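Open Day at the Restadlow Robotics Workshop: Your Questions

Thank you so much to everyone who has written in since we announced the open day! We have tried to gather the most common questions on one page, and if yours has been left out, please do write to us anyway and we'll get back to you as soon as we can. The open day is on August 8, 2019, and the drawer demonstration everyone has been asking about will run all through the afternoon.

What will I see at the drawer demonstration?

A robot arm working at a small wooden cabinet, with plenty of time for you to come up and ask things.
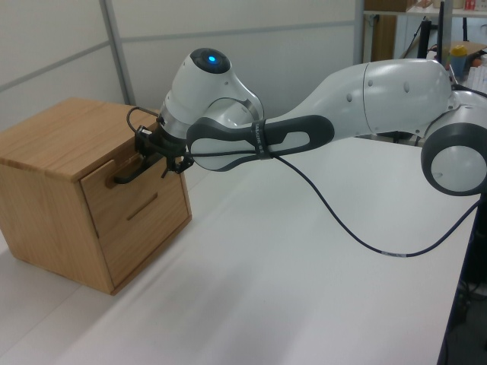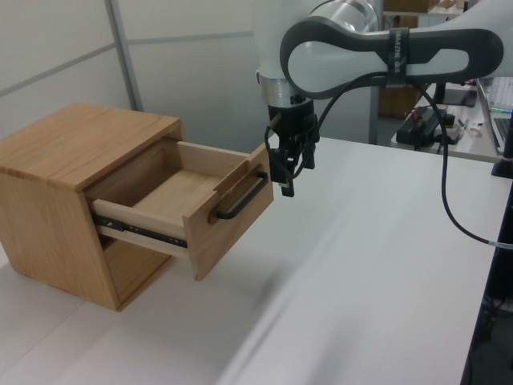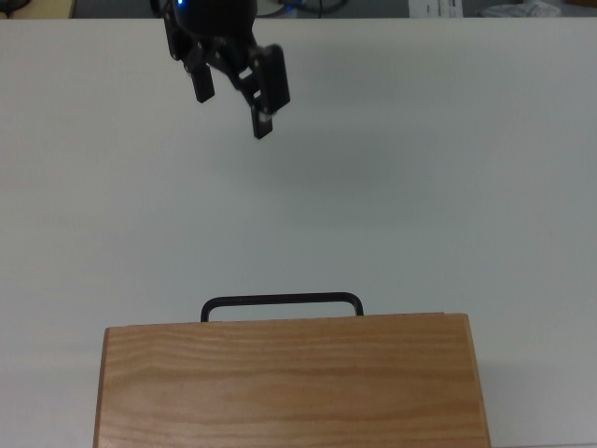 Leandro Aguirre remarked, when we talked over the plans for the afternoon, that a drawer is harder than it looks, and that visitors tend to warm to it for exactly that reason. All of us have yanked at a sticky drawer in a kitchen somewhere, and we know without thinking how much to pull and when to ease off. An arm has to be told, or has to work it out, and he would like people to stay long enough to see a few tries and not only the first one.

Why a drawer, and not something more exciting?

We get this one a lot, and we take it in good humor! A drawer can only move one way, so if the arm pulls even a little off to the side, the whole piece of furniture wants to come along with it. There is also the matter of getting hold of the handle in the first place. It makes a very good first problem for our students, and it is easy to follow from a few steps back, even if you have never been near a robot in your life. If you do want something with more bustle to it, the Bultero sorting line will be running in the next room, and that one is a great favorite with younger visitors.

Does the arm do everything by itself?

It depends on when you come. In the first part of the afternoon one of the team will be steering it, and later on it will be working from a program. The person at the table will always tell you which one you're looking at, so please ask if you missed the introduction.

Will it always work?

No, and we would rather say so now than have you feel let down on the day. Sometimes the fingers close a little too early, or the arm stops and has to be sent back to where it started. We don't hide these moments. Some of the best conversations we had at the July rehearsal began with a missed handle, and a very patient girl of nine or so gave us an excellent suggestion about coming in from lower down -- we did try it.

Can I try it myself?

Yes, with a member of the team beside you. Soledad Urquijo will be looking after the sign-up sheet, which you'll find just inside the door of the Erkura room. Turns are 5 minutes each, and we ask that you take only one until everybody waiting has had theirs. Children are welcome to have a go as long as a grown-up stays with them.

Is it safe to stand close?

There is a line of tape on the floor, and we ask everyone to stay behind it while the arm is moving. If you're taking a turn you'll be shown where to stand and which button stops everything. Please tie back long hair, tuck in scarves and lanyards, and leave bags on the hooks by the door.

How many people can come?

We have room for 200 visitors over the course of the day. Entry is free, but you do need to reserve, and the form asks for one name per group along with how many of you there will be. If your plans change, please let us know so that we can pass your places along to someone on the waiting list.

How long should I allow?

Most people will be happy with two hours, which gives you time for both rooms and the short talk. The talk is repeated once, so there's no need to rush in at the very beginning.

Where do I park, and can I get in with a wheelchair or a stroller?

There is parking behind the Salcedo building, and the walk from there to our entrance is flat all the way. Both demonstration rooms are on the ground floor with wide doors. If a chair near the front would make your visit easier, just mention it on the form, or tell whoever greets you, and we'll have one put out for you.

May I take pictures?

Please do, and we'd love to see them afterward. We only ask that you leave the flash off near the arm, and that you check with other families before photographing their children.

Will there be anything to eat?

Coffee, lemonade and cookies in the hallway. No food or drinks inside the demonstration rooms, please, and that goes for us as well.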